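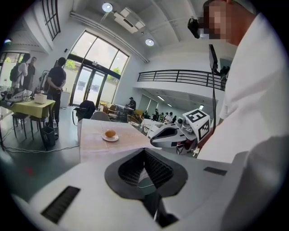

What size cloth do I need for a small square table?
Measure the top, then add twice the drop you want. The drop is the part that hangs below the edge. For a square top of 97 cm and a drop of 20 cm on each side, the cloth should measure 137 cm square. Cloths are sold by finished size, hems included.

Goritz Table Cover, Fusport series
Sold by Jomville Contract Supply
Item no. 689

Description
The Goritz is a hemmed cover for square and rectangular tables in canteens, classrooms, test kitchens and shared workrooms. It is a woven polyester and cotton blend with a stain-resistant finish. The finish slows the uptake of water, juice and light oils. It does not make the cloth waterproof, and standing liquid will pass through to the table top if left in place.

Fabric weight is 200 g per square meter. At this weight the cloth hangs under its own load and needs no clips indoors. Outdoor use requires clips or corner weights, sold separately.

Specifications
Composition: 65% polyester, 35% cotton
Weight: 200 g per square meter
Hem: double-turned, 2 cm, lockstitched
Corners: mitered
Finish: stain-resistant, fluorine-free
Maximum wash temperature: 60 °C
Shrinkage: up to 2% in length, first wash
Colors: plain, check, check with floral print

Choosing a pattern
Plain colors show crumbs and oil marks sooner than checks do. For bread, buns and pastry a mid-tone plain cloth is adequate. For cut fruit, order a check or a print. The floral motifs are large and are placed without regard to table size, so their position on the top will vary from cloth to cloth. Pattern matching between two adjoining tables is not available.

White plates and saucers stand out clearly on all current colors. Orange and brown foods are easy to pick out on the paler checks.

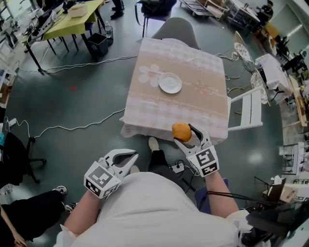 Drop should also be chosen with the seating in mind. A short drop of 15 to 20 cm clears the knees of a seated adult and leaves the chair free to move. A longer drop hides the legs of the table but is more likely to be caught by a chair back or a passing sleeve. Where power strips or cables run on the floor under the table, keep the hem at least 30 cm above the floor.

Fitting
Unfold the cloth on the table and center it by the fold lines. Smooth from the middle outward. Fold lines from packing relax within a day at room temperature, or can be removed with a steam iron on the two-dot setting. Iron printed cloths on the reverse.

The surface has moderate grip. Round fruit will roll if the table is not level, and should be kept on a plate. Light saucers may shift when the cloth is pulled. For a firmer base, fit the Obi underlay, a foamed sheet cut 2 cm smaller than the table top on every side.

Care
Shake out before washing. Wash at 40 °C for normal soiling, 60 °C for grease. Do not bleach. Tumble dry on low and remove promptly. Fabric softener reduces the stain-resistant finish and should not be used. The finish can be partly restored by ironing.

Supply
Packed singly in a paper sleeve. Cartons of 10 on request. Cut sizes cannot be returned unless faulty. Stock sizes may be returned unwashed within 30 days.

Related items
Obi underlay, cut to size
Goritz cover clips, set of 4
Goritz corner weights, set of 4

Page updated Sun 14 June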